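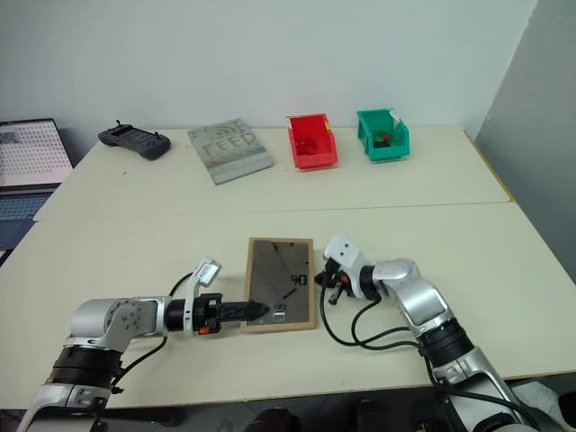 Cidbridge Bench Code, 3rd edition
Working rules for two-arm tabletop cells

Ring-bound handbook with wipe-clean cards, table tape and tie-on tags
By Yulan Xiao and Ewan Rutherford
Published by Zultham
In stock

If you run a pair of small arms over a table, you already have rules. Some are in the arm maker's manual, some are in your risk assessment and quite a few are in the head of whoever set the bench up. The Bench Code puts the everyday ones on paper, in plain English, in a form you can hang next to the table and use with your hands full.

We love this edition. It has grown by a whole chapter on fragile and framed items, the tape is much better (more on that below) and the cards have finally been redrawn so that they can be read by someone standing up!

What the Code covers

The handbook follows the order of a working session. It opens with the table itself: what may stay on it, where parts bins go and how to mark the strip that belongs to the arms. Then come cables, power-up, the first slow move, handing over between people, handling the workpiece and shutting down. Each rule is a short sentence in bold type, with the reasoning underneath for anyone who wants to argue with it, and people do.

A few of the rules, as printed:

Keep bins and anything not needed for the task at the back, outside the marked strip.
Leave enough cable at every joint for the full turn of that joint, and check the loop at both ends of its travel.
Make the first move of any session at the slow setting, with a person at the stop.
One person has the bench. Say so out loud when it changes.
Never reach between the grippers to straighten a part. Stop the arms, then reach.

The table layout chapter is the one we hear about most. It deals with benches made from tables pushed together, and asks you to check the join before each session: run a flat hand along the seam, feel for a step and look for any gap that could catch a thin part. It also asks that the seam should never be used as a boundary line. Tables move. Tape it properly and measure from the arm bases.
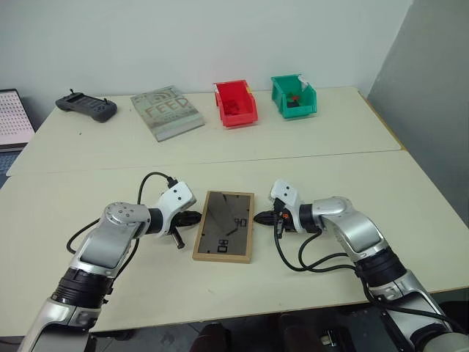 Does the Code replace a risk assessment?

It doesn't. You still need a risk assessment for your own arms, your own tools and your own room, signed by someone who has the authority to sign it. The Code is there for daily practice once that has been done. Where the two disagree, follow whichever is stricter and make a note on the change sheet at the back.

Shared space between two arms

Two arms on one table can each be perfectly well behaved and still meet in the middle. The Code gives the middle its own name, the common area, and treats it a bit like a single-track road. In the standard layout one arm holds and the other works, and the holding arm stays put until the working arm has backed out. Tasks that need both arms moving at once get a card of their own, with a lower speed limit that you fill in from your own assessment.

Closed grippers get a paragraph too. It's easy to think of a closed gripper as parked, when it can be a hard, narrow point on the end of a moving arm. The Code asks you to treat it as a tool whenever the arm has power.

Frames, glass and shiny surfaces

New in this edition, and written mostly by Cinzia Zuccaro, who spent years packing pictures before she ever touched an arm. The chapter starts from how a careful human handler would treat the item and works back to what the gripper should be allowed to do.

Touch the rail first, and leave the face and the backing alone unless the task is about them. Come in square to the rail. With a frame lying face down, look for hangers, retaining tabs and loose pieces of board before any sliding move, and decide beforehand whether a loose piece is to be lifted off or left where it is. Glossy faces need thought as well – reflections can trouble a camera that was set up on dull objects, so the card has a space for noting the lighting you tested under.

Wear marks are worth recording before work begins. Scuffs on a rail look much the same whoever made them, and the record sheet saves a lot of bad temper.

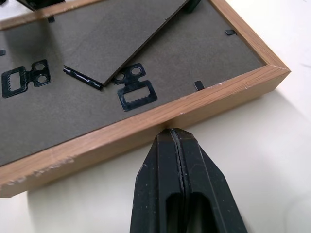
Face-down frame on the tabletop, with the closed gripper at the lower rail.

What's in the pack

Handbook, ring-bound, with a cover that lies flat when folded back
Set of 15 wipe-clean cards, punched for hanging
2 rolls of low-tack table tape, one yellow and one black
Tie-on tags marked HOLD, CHECKED and DO NOT POWER
Pad of change sheets
Steel rule, 1,000 mm, for setting out the strip

About that tape. The old roll was fine on painted wood and a misery on smooth tabletops, where it either let go overnight or left gum behind. Tuulikki Ahonen tried the new one on every table at our Gerkstead workshop through October and it came up clean each time, even off the cheap ones. It's narrower too, so corners are less of a fight.

Using the cards

Start with the table card and the power-up card, and leave the rest in the box for the first week. Once people are using those without being asked, add the cable card. Teams that hang up the full set on day one tend to stop seeing them. Dry-wipe pens are best; permanent ink will come off with a bit of rubbing, but it dulls the surface.

Cards may be copied for use at your own site. Please don't retype them with your own wording under our title, as we've met some very odd versions.

Who it suits

Teaching labs, small workshops and test benches with light arms on tables. It's too simple for fenced industrial cells and doesn't try to cover mobile bases. If you have a single arm, the Albers Bench Code is the slimmer handbook from the same authors, and it uses the same tags and tape.

Updates

This edition went on sale on Tuesday, February 25, 2020. Corrections are posted free to registered owners; fill in the card inside the back cover. The cable card in the first print run has the two drawings swapped – write to Emmett Nguyen-Tran at the Gerkstead office and he'll send you the right one.

Spare tape, tags and change sheets are sold separately.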